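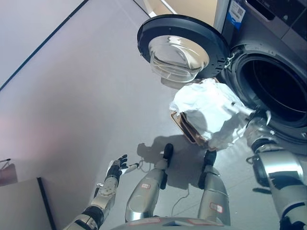
Mesmont Household Load Profiles

Version 2, released July 15, 2019
Maintainers: Hường Thân, Khang Doãn

Summary

Mesmont is a set of electricity and water use records for single laundry cycles in private homes. Each record covers one wash, from the start command to the door release. The data were gathered for work on load shifting in small apartment buildings and are not meant for rating or comparing appliance brands.

Contents

cycles.csv -- one row per cycle, with household ID, program class, start time and total energy
power/ -- one file per cycle, real power in watts, one sample per second
water/ -- inlet volume in liters, same time base as power/
households.csv -- floor area band, number of residents, tariff type

The set holds 300 cycles from 31 households. Households with fewer than four usable cycles were dropped before release.

Collection

Power was read with Zudar plug meters placed between the wall outlet and the appliance. Water was read with a pulse meter on the cold inlet. Homes with a hot fill connection were left out. Clocks were synced once a day; drift between the two meters stays under two seconds.

Program class was entered by the residents on a paper sheet and later mapped to nine classes. Where the sheet was blank, the class is set to "unknown". Do not treat this as a program of its own.

Known issues

Household 20 has no water data. The pulse meter was wired backward and the fault was found too late to repeat the visits.

Cycles that were paused by hand show a flat section near standby power. These sections were kept. The column paused is 1 for such cycles.

Spin peaks are clipped in files recorded with the older meter firmware -- see the column fw in cycles.csv. Energy totals are not affected.

Changes from version 1

Time stamps are now UTC. The Duman conversion script is no longer needed and has been removed. Column kwh_est was renamed to kwh.

License and contact

Free for research and teaching use with attribution. Commercial use requires written permission from Bornix. Send corrections to the maintainers with the cycle ID and the file version.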